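Dirden Deck Table, Rules Client
Section 4: Setting Up a Four-Player Table

This section covers creating a table, loading decks, and setting the trigger and priority options before the first turn. It applies to the desktop client only. Players joining from the Temis lobby should read Section 6 first, then return to step 5.

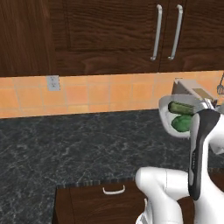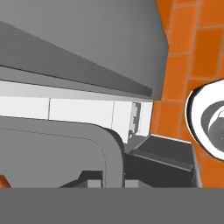 4.1 Before You Start

Each player needs a registered deck of 100 cards, including the commander. Decks of any other size load in test mode but cannot be seated at a live table. The client checks the deck when you press Ready. It does not check it when you import it.

The host must be running build 2286 or later. Guests on an older build can connect, but stacked triggers are shown to them in the wrong order.

4.2 Creating the Table

1. From the main menu, select Host, then New Table.

2. Enter a table name. Names are visible to everyone in the lobby.

3. Set Format to Commander, Four Seats. Starting life changes to 40 and commander damage tracking turns on.

4. Set the match clock. The value is in seconds per player turn. The default is 300. For decks with long combo turns, set it to 600.

Note: The clock runs only while the player holds priority. It pauses during searches and shuffles.

5. Select Deck, choose a file, and press Ready. If the deck fails the check, the first illegal card is shown in red. Fix that card and press Ready again. The client reports one card at a time.

6. When all four seats show a green mark, the host presses Start. Turn order is rolled by the server and cannot be changed after this point.

4.3 Priority Stops

A stop is a point in the turn where the client waits for you to act. Without a stop, priority is passed for you when the stack is empty.

7. Open Options, Stops. Two columns are shown: My Turn and Other Turns.

8. Under My Turn, leave the two main phases and Declare Attackers on.

9. Under Other Turns, turn on Declare Blockers and End Step. Turn on Upkeep if your deck has instant-speed effects you want to use before the draw.

10. Press Apply. Closing the window without pressing Apply discards the changes.

Caution: The Pass Until End of Turn key (F6) overrides all stops. It is canceled when an opponent casts a spell that targets you or a permanent you control. It is not canceled by board wipes, which do not target. Do not use F6 while holding a response to one.

4.4 Trigger Ordering

When two or more of your triggered abilities go on the stack together, the client asks for an order. The ability you click first is placed on the stack first and resolves last.

11. To save an order, hold Shift while clicking the last trigger. The order is reused until the end of the game.

12. To clear saved orders, right-click the stack area and select Forget Orders.

Note: Saved orders are matched by card name. A token copy uses the order saved for the original card. If you need them to resolve differently, clear the saved order first.

4.5 Loops and Shortcuts

The client does not detect loops. A player who can repeat a set of actions must propose a shortcut.

13. Perform the full set of actions once by hand.

14. Press Shortcut and mark the first and last action in the log.

15. Enter the number of repeats. "Infinite" is not accepted.

16. Wait for the other players. Each may accept or name a point at which to interrupt. If a player interrupts, the loop runs to that point and stops with priority given to that player.

Caution: A loop containing a shuffle, coin flip, or die roll cannot be entered as a shortcut. Each repeat must be played out. The match clock keeps running between shuffles.

4.6 Player Leaves the Table

If a player concedes or loses connection for longer than the clock value, all cards owned by that player leave the game. Permanents they had taken from other players return to their previous controllers. Abilities they controlled on the stack are removed.

A host who disconnects does not end the game. Hosting passes to the next seat in turn order. That player can open the Host menu but cannot change the format or the clock.

Saved games are written to the Chambi folder at the end of each turn. To resume, the same four accounts must be seated in the same order.

Revised 12/12/2022. Rules text checked by Gladys Cuervo and Abundio Espinoza.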